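Contents | Previous chapter | Next chapter | Glossary | Index

Chapter 5
Stone Surfaces in the Home

Stone has been used for floors, sills and work surfaces for as long as people have been able to cut it. In most houses today it turns up in the kitchen and bathroom, and sometimes as the top of a table. This chapter deals with the stones a finisher is most likely to meet, how each one is cut and polished, and how each one wears. Repair is left for Chapter 6.

Before choosing a stone, a finisher needs to know what it is made of. Marble is limestone that has been changed by heat and pressure underground. It consists mostly of calcite, a fairly soft mineral that reacts with acids. Granite formed from molten rock and contains quartz and feldspar, both much harder than calcite. Slate began as mud or clay and splits along flat planes. Soapstone is rich in talc and feels slightly greasy to the hand.

The names used in showrooms do not always follow these definitions. A dealer may sell any stone that takes a polish as marble, and many dark stones sold as granite belong to other rock families. Rosine Vasseur, who ran the cutting floor at Masson for 18 years, taught her apprentices to test an offcut before quoting a price. A drop of weak acid on the back of the piece will fizz on marble and do nothing on true granite. The acid should be wiped away at once and the spot rinsed with clean water.

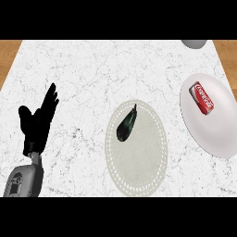
Veining is the first thing most buyers ask about. The lines in marble come from clay, iron oxides, graphite and other material that was present in the original limestone or was carried in later by water. Iron tends to give yellow, red or brown, and graphite gives gray. A white top with faint gray veining, like the one shown in this section, is a good choice for a plain room and is easier to match at a joint than a stone with heavy bands. It also sits well over a light brown wooden floor. Strongly marked slabs need more planning. If two of them meet at a corner, the cutter has to decide whether the lines will run through, mirror each other, or stop.

Slabs are sawn from a block in order and numbered as they come off. Neighboring slabs look very much alike, but slabs taken from opposite ends of the same block may differ a good deal. For this reason a large job should be cut from a single run. In the Arnava house project, discussed at the end of the chapter, the kitchen and hall were ordered in November from block 691, and the bathroom was added after the rest of that block had been sold. The bathroom stone is visibly warmer in color.

Finish matters as much as color. A polished surface reflects light and shows the veins clearly, but it also shows every dull mark left by lemon juice or vinegar. These marks are called etches. They are changes in the stone itself, and a sealer will not prevent them. A honed surface is smooth and matte, and etches are harder to see on it. Clémence Millet recommends honed marble for any table where food is served, and polished marble for shelves and walls.

Sealers slow down staining by filling the small pores near the surface. To find out whether a top needs sealing, put a spoonful of water on it and wait 10 minutes. If the stone has darkened under the water, it is absorbing liquid. Let it dry fully before applying anything.

The chapter is divided into 3 parts. The first covers quarrying and sawing, the second covers edges and joints, and the third covers daily care. Terms in the glossary are explained where they first appear.

Flistow Trade Textbooks | Contact the publisher | Copyright Flistow, all rights reserved | Back to top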